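3.2 The bedside drawer

I said in the last section that I'd come back to bedrooms, and I'm glad to, as they turned out to be my favourite part of the whole study. Kitchens get all the attention in the tidying literature (fair enough, people lose a lot of time in them), but if you want to know how a household really feels about its belongings, ask about the drawer by the bed! I visited 30 homes in Drindberg and Vasura, and in every one of them I got a laugh, a sigh or an apology before I'd even finished the question.

My starting point was Ezzat's notion of the "resting place". Abdelkrim Ezzat uses it for any spot where a thing may stay without anybody having decided that it lives there. A hall shelf is a resting place, and so is the end of a worktop. I found it a lovely idea and borrowed it straight away, but bedside drawers gave me trouble with it. People do decide about them, only they decide once, usually on the day they move in, and then the drawer goes its own way. One woman in Vasura told me hers was "for reading things". She hadn't kept a book in it for years. It held chargers, a spare pair of glasses, some foreign coins and the instructions for a radio she no longer had, and she still called it the reading drawer while we were both looking into it.

Chargers came up again and again. In 11 of the homes the first thing mentioned was a cable of some sort, well ahead of medicines, which I'd have bet on. I had no code for cables when I began (I'd lumped them in with "electrical, small"), and by the second week I had to go back through my notes and pull them all out again. Leads and adapters are awkward things to put away. They don't stack, they don't fold, and most people I spoke to weren't certain which lead went with which device, so throwing any of them out felt risky. Figure 4 has a wooden nightstand with the drawer open in (a) and with both drawers shown from the front in (b).
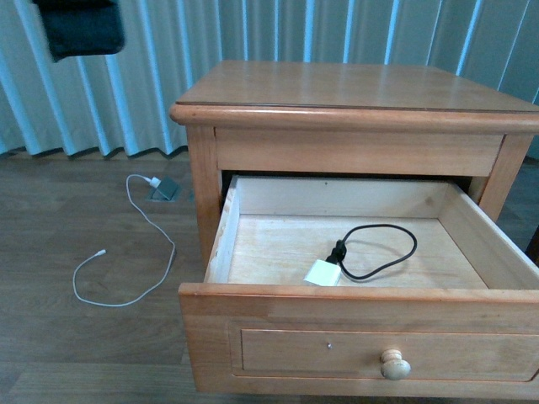
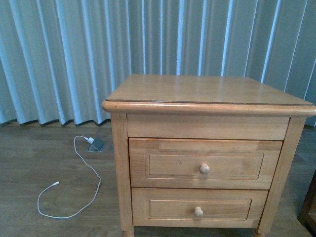

Figure 4. Bedside storage and cables: (a) a cord and adapter in the open drawer; (b) the nightstand by the curtain, with a charging cable on the floor to its left.

What interested me most was how people talked about the floor. I'd gone in assuming that a cable on the floor was simply a cable that hadn't been put away yet, and I wrote my first set of questions on that footing. My respondents soon put me right. For a good many of them the floor beside the bed was the proper place for a charger during the week, and the drawer was where it went when visitors came or when somebody wanted to hoover. A man in Drindberg described it as "out" and "in", the way you'd talk about a cat. He was quite firm that "out" didn't mean untidy. His wife, from the other side of the room, was quite firm that it did, and I've kept both answers in the data under separate codes.

I then tried sorting the drawers by depth, thinking a shallow one would be kept in better order. It didn't work at all. Shallow drawers were every bit as muddled as deep ones, and the people who owned them complained more, as things caught on the rail when they pulled. Where a nightstand had 2 drawers the picture was clearer. The top one was for things wanted in the dark, found by touch, and the bottom one was where objects went to be forgotten (several people couldn't tell me what was in theirs until they'd opened it). I've called these the near drawer and the far drawer in what follows, even though the distance between them is the width of a hand.

There's one more matter I should own up to. When I went back to some of the Vasura homes in May, a few people had tidied for me. They'd bought little boxes, wound their leads up and fastened them with ties, and they were so pleased to show me that I hadn't the heart to say I'd rather have had the muddle. I've left those visits out of the tables and kept the conversations, which were very good. Most of them admitted that the ties would be gone by the summer. Winding a lead takes both hands and a bit of patience, and bedtime doesn't offer much of either.

In the next section I move on to wardrobes, where the near and far distinction holds up rather better than I expected, and where the floor comes into it again in a different way.

Siu Papers on Household Life | Contact the editors | © Pondulach Press | Back to top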